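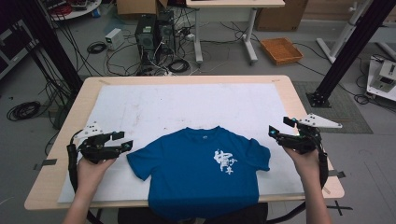
Hand-held grippers either side of a blue T-shirt at the Trutia open day.

I had been meaning to get over to Vamville for one of the Trutia open days ever since Oksana Skoryk went last year and came home talking of nothing else, and in February I finally managed it. The thing I wanted to see was the Manderance, their pair of hand-held grippers for showing a robot how a job is done, and I'm pleased to say you can do a good deal more than look (I had two turns, and would have had a third if the queue had been shorter).

Pak-hei Yip was looking after our table, and a kinder host you couldn't ask for. The job was folding a T-shirt. You sit down, take a gripper in each hand, and squeeze to close the jaws, and straight away you find out how much your fingertips normally do for you! My first sleeve took me three goes. Cotton slides about, the jaws want to come in low and flat, and if you pinch too greedily you pick up the back of the shirt along with the front. By my second turn I had something you could put in a drawer, if you weren't too fussy about the drawer.

As for the grippers themselves, I liked them very much. The handles are comfortable, even for my smallish hands, and the squeeze is light at first and firms up nicely towards the end. Each one has a white triangular plate on top with black dots on it, and I did keep wanting to watch the plates when I should have been watching the cloth. My one real grumble is the cables. They are thick, and you feel them tugging at your wrists whenever you reach across for the far sleeve. After about 17 minutes my forearms knew all about it, so I'd hope for something lighter before long.

Edileuza Xavier gave the talk afterwards, which ran on a bit but was full of good things, and she answered my questions about towels with great patience. Tea was included, and the ginger biscuits were excellent.

Four stars from me, and I've already put my name down for the next one. Do wear short sleeves, and get there before ten if you want a second go.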